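Suche: Suchbegriff eingeben … Los

Lurano Bettenmachen, Datenkarte
Drucken | Per E-Mail senden
3 Mal geteilt | 2 Kommentare

Gegenstand: Herrichten eines breiten Bettes, Teilbestand von Lulard. Stand: 21. August 2021. Kontakt: Hamish Cairns.

Umfang: 400 Durchgänge, davon 300 mit Gegenständen auf der Liegefläche. Einzelbilder für die Faltenannotation: 2,000.

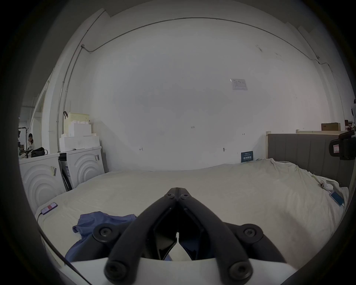
Die Ausgangslage wird je Durchgang in einer Textdatei festgehalten. Erfasst werden Textilien und Kleinteile auf der Liegefläche. Ein zerknülltes blaues Tuch auf dem hellen Laken erhält den Code T2, Smartphones wie die beiden links und rechts auf dem Bett den Code K1. Kabel werden dem angeschlossenen Gerät zugeordnet. Nicht bestimmbare Kleingeräte: K9.

Zielzustand: Liegefläche frei, Decke bis zum Kopfteil gezogen. Restfalten sind zulässig, Stufe 0 bis 3 nach Toft-Skala.

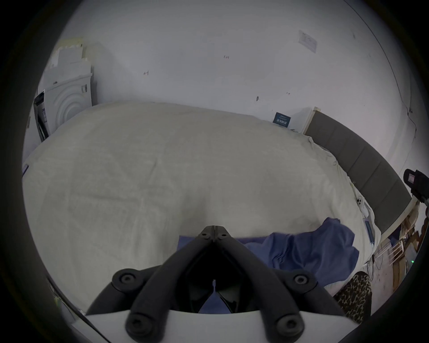 Stufe 3 gilt ab einer durchgehenden Falte über die halbe Bettbreite. Grenzfälle werden doppelt bewertet, bei Abweichung zählt der höhere Wert. Die Stufen aus Karkov sind nicht kompatibel, eine Umrechnungstabelle fehlt noch.

Bekannte Fehler: Code T2 in den ersten Dateien teils als T3 eingetragen.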